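Drelel Grasp Recording Kit
Set-Up Guide, Section 4: Recording Demonstrations for the Stukix Method

4.1 Purpose

This section describes how to record demonstrations for training a grasp policy with the Stukix method. Stukix learns from the wrist view alone and scores each moment of approach by how well the gap between the fingers is aligned with the target. Complete Section 3 (Wrist Camera Mounting) before proceeding.

4.2 Before You Begin

1. Confirm that the arm is in the home position and that the emergency stop is within reach of the operator.
2. Start the Zikix recorder and check that the wrist stream and the joint log show the same clock.
3. Open and close the gripper fully three times. Stop if either finger hesitates.
4. Load the task file and enter the operator code.

Caution: Do not place hands inside the work area while the recorder status reads ARMED.

4.3 Recording a Demonstration

1. Arrange the objects according to the layout card.
2. Press Record and wait for the tone.
3. Guide the arm toward the target at a steady pace. Keep the fingers open until the target is between them.
4. Close the gripper, lift the object and hold it still for four seconds.
5. Return the object to the work surface and press Stop.
6. Mark the demonstration as Accepted or Rejected. Rejected demonstrations are kept and must not be deleted.

Note: The reference policy was trained on 3264 accepted demonstrations covering 18 layouts. A usable policy for a single layout can be expected from around 1000.

4.4 Checking Finger Alignment

Review the approach part of each recording before accepting it. Both fingers must remain in view up to the moment of closing.
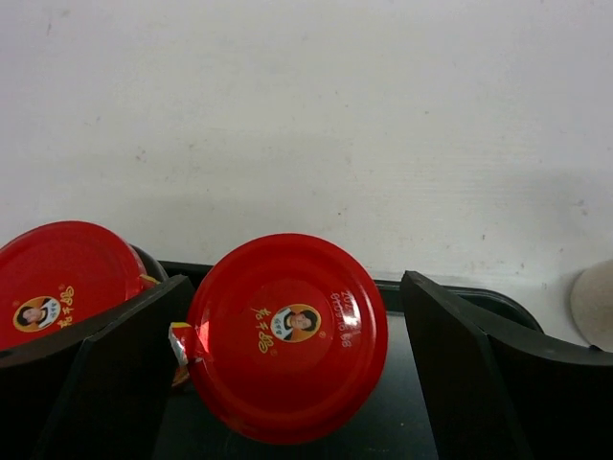

Alignment is judged against the target object only, and neighboring objects are ignored by the scoring step. With two jars of the same kind on the tray, the reviewer selects the one whose red lid shows in full in the open gap between the black fingers; the tilted jar to the left is labeled as a neighbor, although its lid carries the same portrait emblem. Glare on a shiny lid does not make a recording invalid, provided that the outline of the lid can be traced.

If the wrong jar has been labeled, open the recording in Bakos, select Reassign Target and save. The alignment score is recalculated when the file is closed.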